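Session 4 — hose lines and water supply, handout

Read before the drill. Bring gloves, we start on the pad not in the classroom.

Supply first. Engine 2 lays in from the hydrant, 5 inch, no kinks at the tailboard. Tank water is NOT a supply. Know your tank size, know how long it lasts at the flow you picked. Do the math on paper once, then in your head.

Attack line: flake it before you call for water. Bleed the air at the door. Check pattern, then go in. Backup line is same size or bigger, allways.

Friction loss — double the flow, four times the loss. Most common mistake on the December test, page 211 in the Killier manual.

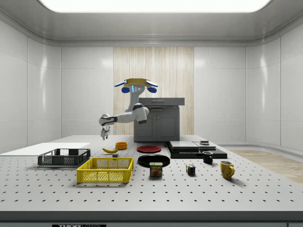
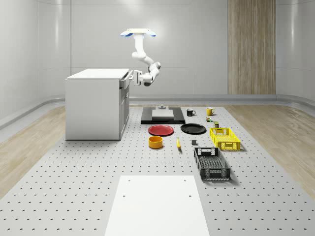
Ville Kemppainen wrote back on the draft that the pump operator should call out tank level at half and at a quarter, every time, even with a good hydrant. Agreed, adding it. Use plain words on the radio, "half tank", no codes.

Shutting down: close nozzles slowly. Water hammer breaks things, couplings mostly.

For next time: Mäkelä problems, sheet 2, the first 4. Show teh work. Hand in to Marjatta Mustonen.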